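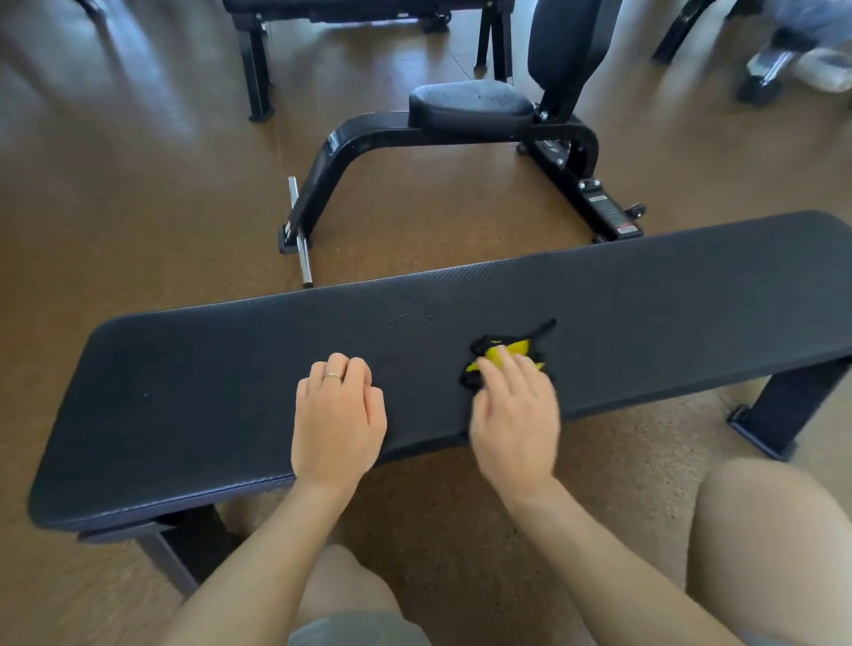

Abb. 4: Flachbank abwischen, beide Hände auf dem Polster

Drucken | Per E-Mail senden

4.2 Referenzlauf von Hand

Der Greifervergleich Nonari gegen Vetilex beginnt mit einem Lauf von Hand.

1. Kopfkamera aufsetzen, Steuerung auf 30 Bilder pro Sekunde stellen.
2. Polster mit dem Tuch abwischen — beide Hände bleiben im Bild.
3. Lauf wiederholen, eine Hand hält dabei die Polsterkante. 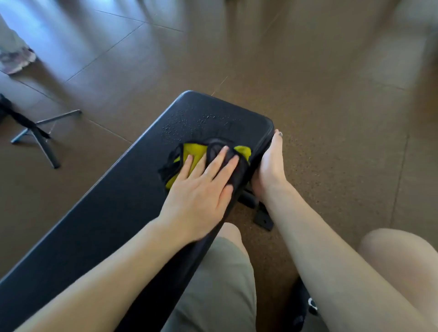
4.3 Lauf mit Greifer

1. Nonari montieren, Profil 767 laden.
2. Tuch einlegen, Greifer schließen.
3. Mit Vetilex wiederholen.

VORSICHT: Finger nicht zwischen die Backen halten.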